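Workshop notebook, Monday, June

Kettle on at ten to eight, sim running by eight. The Fancombe lot want the sofa routine signed off before they let it anywhere near the refurb floor, so that's the week gone.

For anyone picking this up cold: Kuipers take back furnished lets, and somebody has to clear whatever the last tenants left on the sofas before the covers come off. At present that somebody is the strip-out team, who do 80 sofas on a good shift and find things I won't write down. The plan is for the arm to do the clearing and the team to do the covers. The plan was drawn up by people who have never taken a cover off.

Morning's job was the white spatula thing, which is the awkward one of the set. Flat, pale and a daft shape. The grip planner likes a nice honest block and goes to pieces over anything thin. I've dropped the closing speed to 20 per cent and moved the approach so the fingers come straight down on it. Logged as Tonine run 432. The seat fabric in the model is still the coarse weave; Mirela says the Hollau covers are smoother, so friction wants redoing before anyone quotes these numbers at a meeting.
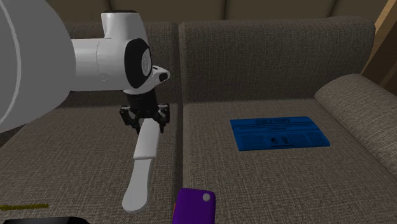
Does the strip-out team lose anyone when the arm goes in?
Nobody is going this year, according to the letter, but two of the evening posts won't be filled when they fall vacant, and the clearing work turns into minding the arm and sorting its reject bin.

I put that in plain words because it came up at break and the official version runs to four pages. The reject bin is the part I'd argue about. Anything the arm can't name goes in it, and a person has to stand there and decide. So we've taken a job where you bent down, picked a thing up and moved on, and swapped it for one where you stand still and look at a heap. Backs will be better for it. Tempers I'm less sure of.

Mirela Fontes came over from strip-out after lunch to watch a few runs. She has done sofas for longer than I've done anything, and she spotted in a minute what I'd missed all month: the routine takes items in order of how sure it is about them, so it hops from one end of the seat to the other like someone looking for their glasses. She goes left to right. Everyone on her shift goes left to right. Changed the ordering, will compare overnight.

She also asked who gets the blame if it bins a wedding ring. I said the log would show it. She said that wasn't what she asked. Have written to Fancombe.

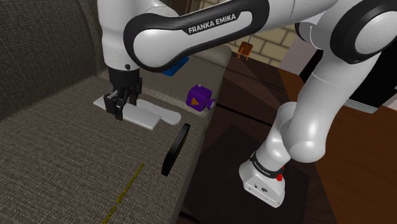
Overnight batch is set for 1000 runs with the new ordering, same seat, item positions shuffled. If the machine falls over again, restart from the last checkpoint and leave the seed alone, please. Whoever changed it last time knows who they are, and so does the log.

Still to do:
Friction values for the Hollau covers. Mirela is bringing an offcut.
Reach down the gap between the cushions. The arm ignores it, and according to strip-out that is where everything is.
A stop button that can be reached from the cover bench. The drawing has it on the far side of the cell, next to the fire extinguisher, presumably for company.
Ask Kuipers if the team can have a say in what counts as a reject.

Left at half five. Screen off, machine on, do not tidy my desk.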